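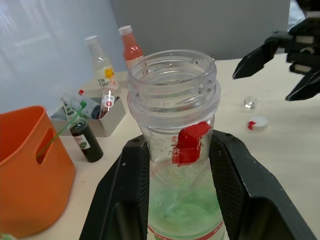

**Ustov**

In zwei Jahren wische und spüle in einer Getränkeküche kein Mensch mehr selbst, hieß es neulich bei uns am Tresen, und seitdem lässt mich das Thema nicht los. Wir betreiben unter dem Namen Lindix eine kleine Limonadenbar mit 20 Sitzplätzen, und gerade im Juli geht unglaublich viel Zeit fürs Aufschrauben, Abmessen, Umfüllen und Wegräumen drauf. Können Maschinen so etwas inzwischen wirklich, also auch mit Flaschen in allen möglichen Größen? Oder soll ich lieber noch warten? Ich freue mich über jede Erfahrung, auch über schlechte!

**Wonano**

Kommt drauf an. Spülmaschine ja, alles andere nein. Würde warten.

**Hattar**

Ganz so knapp würde ich es nicht beantworten, liebe Kollegin oder lieber Kollege (ich weiß ja nicht, wer hinter dem Namen steckt). Ich beschäftige mich seit drei Jahren damit, anfangs nur aus Neugier. Das reine Greifen klappt nach meiner Erfahrung schon recht ordentlich, solange alles halbwegs an seinem Platz steht. Mühsam wird es bei den Kleinigkeiten, also bei Deckeln, die wegrollen, und bei Gläsern, die

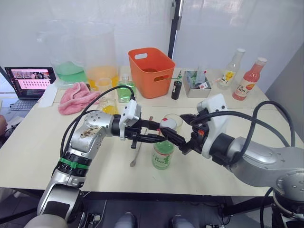
so durchsichtig sind, dass die Kamera sie gern übersieht. Da steht man dann doch wieder daneben und passt auf, und die gewonnene Zeit ist gleich wieder weg. Zum Abmessen nehme ich deshalb einen ganz gewöhnlichen Dosierer, der nichts können muss außer dosieren. 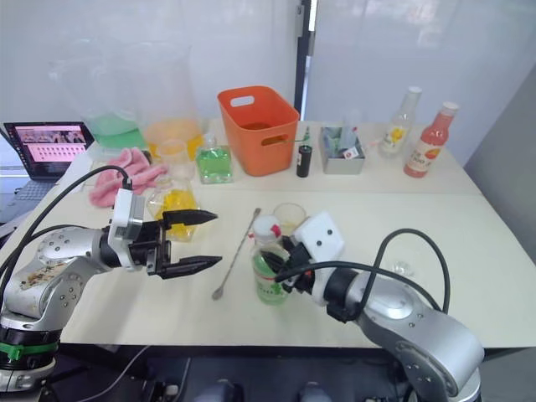
Für eure Bar würde ich mir zuerst aufschreiben, welche Handgriffe sich von morgens bis abends gleich wiederholen. Eine Flasche packen und kippen gehört bestimmt dazu, und das traue ich zwei Armen am ehesten zu. Den langen Löffel, der so flach auf der Tischplatte liegt, würde ich ihnen dagegen in einen Halter stellen, und beim zerknüllten Handtuch würde ich weiterhin selbst zugreifen. Räumt für einen Versuch erst mal den halben Tisch frei, und fangt am besten nicht vor 19 Uhr an, wenn es bei euch ruhiger wird. Schreib gern, wie es gelaufen ist!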